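Drotstead Home Rule Movement

The Drotstead Home Rule Movement is the name usually given to the long campaign to have Drotstead split off from the borough of Dustton and run its own affairs. I grew up a short bus ride away and I've been tinkering with this entry for years, so forgive me if I go on a bit (I do love this stuff!).

Background

Drotstead had its own town council until it was merged into Dustton, along with the smaller parish of Joston. The merger was meant to save money on bins, roads and the like. Joston people mostly shrugged. Drotstead people did not, and within a year there were posters in half the shop windows on Collet Street asking for the old council back.

The first public meeting drew 200 people to a hall that was far too small for them, and the overflow stood on the steps with the doors propped open. My aunt was out there and says she couldn't hear a word but clapped anyway. A petition started that night and was handed in with 371 names on it, which the borough noted and then left in a drawer.

The spoon march

The best-known event is the march in December, when about 1000 people walked from the Drotstead clock to the borough offices banging spoons on pan lids. Why spoons? The borough leader had told a radio station that Drotstead wanted to be "spoon-fed", and that was that - the spoon became the badge of the whole campaign, and you still see it on leaflets and mugs.
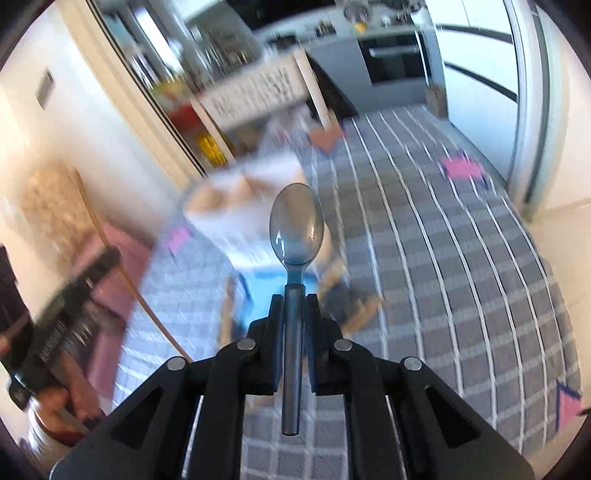 A plastic spoon held over a checked rug.

The march set off at noon and took most of the afternoon, as there's a nasty hill after the canal bridge. Nadège Tanguy, a school cook who had moved to Drotstead as a young woman, gave the main speech from the back of a bread van. I've read it several times and it's lovely, very plain, mostly to do with buses and the closed library. She was elected to the borough council the following spring.

Results

Home Rule candidates won 3 seats at that election, all in the Drotstead wards. It wasn't enough to force a vote on leaving, but the borough did agree to set up an area board with its own small budget for parks and street lighting. Some members took this as a win and drifted off. Others called it a sop and formed a breakaway group, the Drotstead Full Council League, which still puts up a candidate now and then.

Joston has since asked for an area board too - I'd never have guessed that one! The request is still with the borough.

See also: Collet Street Hall; Dustton borough elections; Joston parish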